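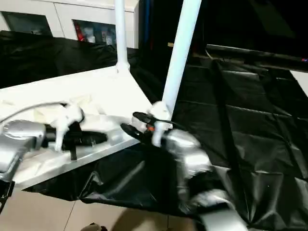
크고 흰 판, 비스듬히. 2018년 6월 14일

간판 글씨 얘기 좀 할게요. 길어질듯. 타래로 감

1/
손으로 쓴 간판 찍으러 다닌 지 2년 됐음. 처음엔 그냥 세탁소 간판이 예뻐서 한 장. 지금 폴더에 1,691장 있고 정리는 하나도 안 됨. 파일명도 엉망

2/
제일 좋아하는 건 쌀집이랑 열쇠집. 쌀집은 'ㅆ'이 중요함. 좁은 판에 쌍시옷 넣으려고 획을 겹쳐 쓴 집이 있는가 하면 아예 글자 하나만 두 배로 키운 집도 있음. 둘 다 좋음

3/
받침 처리 보면 쓴 사람이 같은지 대충 감이 와요. 우리 동네 시장 골목은 'ㄹ' 끝을 위로 살짝 채는 버릇이 계속 나옴. 철물점, 이불집, 분식집 다 같은 손인 듯. 이불집 사장님한테 여쭤봤는데 인수할 때부터 달려 있었다고. 끝. 더 못 캠

4/
작년 12월에 Sirkka Karppinen 강연 갔던 거 아직도 곱씹는 중. 핀란드 시골 가게 글씨 얘기였는데 "글자 사이 간격은 재는 게 아니라 한 발 물러나서 보는 것"이라고. 통역이 좀 빨라서 메모 반은 못 읽겠음 ㅠ

5/
그래서 나도 써봄. 붓은 화방에서 제일 싼 평붓, 에나멜은 Magsi 흑색. 첫 획부터 망함. 가로획은 어찌어찌 되는데 'ㅇ'이 진짜 안 돼요. 두 번에 나눠 그으면 이음매 보이고 한 번에 돌리면 감자 됨

6/
Keyvan Farahani 씨가 알려준 방법: 왼쪽 반원 먼저, 오른쪽은 위에서 겹치게 시작. 손목 말고 팔꿈치로. 이분은 페르시아어 간판 쓰는 분인데 곡선은 어차피 다 같다고 함. 해보니까 감자에서 달걀 정도로는 올라옴

7/
밑그림은 분필가루 방식으로 바꿈. 종이에 구멍 내고 두드리는 거. 연필은 지울 때 바탕이 번들거려서 싫음. 마스킹테이프 기준선은 위아래 두 줄만

8/
자료 찾는 분들께. Alludwood 아카이브에 옛날 상점가 사진 570장 올라와 있었는데 지금 링크 누르면 404 뜸. 몇 장이라도 저장해 두신 분 계시면 디엠 좀... 나는 약국 간판 세 장밖에 없음. 왜 그때 다 안 받았지

9/
그리고 간판 내려가는 속도가 너무 빠름. 지난주에도 '현대양복점' 지나가는데 벌써 실사출력으로 바뀌어 있더라. 전에 찍은 건 전봇대에 반쯤 가려진 거 한 장. 정면으로 찍을 기회 몇 번이나 있었는데 맨날 다음에 다음에 하다가

10/
찍으실 분들 팁이라면 오전에 가세요. 셔터 내려간 시간엔 셔터 글씨도 같이 찍을 수 있음. 의외로 전화번호 숫자가 재밌음. 국번 두 자리인 거 보이면 무조건 찍기. 사장님 계시면 꼭 여쭤보고요

11/
다음 타래는 목욕탕 굴뚝 글씨. 세로쓰기라 할말 많음. 일단 밥먹으러 감

12/
아 5번에 붓 어디 거냐고 물어보신 분 상표 다 벗겨져서 모르겟어요. 폭은 손가락 하나 정도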